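Filed under: Robotics, Procurement | 4 shares | 0 comments

4.2 Cost of simulated trials

Grasine quoted 232 hours of compute for the pilot. We ran 19 scenes before ordering a second arm.

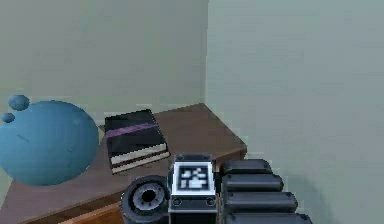
Figure 3. Simulated tabletop and room views used in planning.

Gripper choice drives the budget. Each added finger set costs 26 hours of setup. Stacked books, as on the table in Figure 3, were priced as a separate grasp class from round objects.

Kadlec and Yip kept spare parts on a separate line. 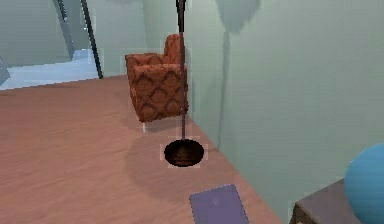 Mobile base costs were deferred to September, pending a revised quote from Zordale.

We use cookies to improve your visit. Accept | Settings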